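Pelkonen: Getting a Small Arm to Put a Ball in a Basket
Final project report, Calum Tennant
June 6, 2022

What I set out to do

My project was the software side of a pick-and-place task. The arm and the gripper were already built and wired when I joined the lab, so I got to skip the soldering (thank goodness) and go straight to the code. The goal sounds tiny when you say it out loud: find a ball on a table, pick it up, drop it in a basket. I called my package Pelkonen and it has three parts that talk to each other. The finder looks at the camera picture and says where things are. The planner turns that into a path. The runner sends the path to the arm and watches for trouble.

I borrowed the message layer from Castex, an older student project in our lab, and I'm very glad I did. I had started writing my own and it was a mess!

The finder

I began with plain color thresholds. Blue was easy, at least until the lights changed and the shadow next to the basket started coming back as a second ball. Shadows on a white table have a bit of blue in them, and my limits were way too generous. I switched to a different color space, raised the saturation limit and threw away any blob that wasn't close to round. That fixed nearly all of it.

The basket was harder. Wicker has so much texture that my edge detector went wild and found little lines everywhere. In the end I blurred the picture a lot, pulled out the big tan region and fit a rotated rectangle to it. The corners are round, so the fit is a little off there, but the planner only needs the center and the direction of the long side.

The planner

My first planner treated the gripper as a single point, and I really should have known better. The gripper is wide and has parts sticking out to the side, so a path that was fine for the point would run the hardware straight into the rim. I replaced the point with 2 boxes, one for the main body and one for the finger, and checked both against the basket walls at every step of the path.

I also added a pre-drop pose. The arm goes to a spot over the basket first, stops, checks its own joint readings, and only then lowers. It costs some time on every run, but the logs got so much easier to read once each run had that pause in it.

The cable is the part I never modeled. It hangs in a loop and swings wherever it likes, and my collision checker has no idea it exists. What I did instead was add a cost for wrist rotation, so the planner picks paths that don't twist the arm much. It's a hack, but I'd use it again.
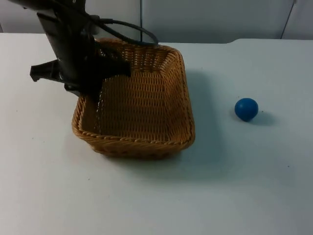

Results

I logged 271 runs in total, counting the ones where I was just tuning. For the final test I froze the code (this was painful, I kept wanting to fix one more thing) and did 80 runs with the ball moved to a new spot each time. The rim checks worked well with the box version and I saw far fewer planner errors than with the point version. Most of the failures left were bad grasps, where the finder put the ball center slightly too close to the camera side. I think that's a calibration problem and I ran out of time to chase it.

What I'd do next

First, redo the calibration with more poses. Second, swap my hand-tuned color limits for something learned, probably starting from the labels in Mato, our lab's shared folder of tabletop pictures. I'd also like to give the cable a rough shape in the collision checker, even if it's only a fat tube.

The code is in the lab repository under pelkonen, and the config file from the final test is in the same place. If you run it, set the speed limit low the first time and keep a hand near the stop button.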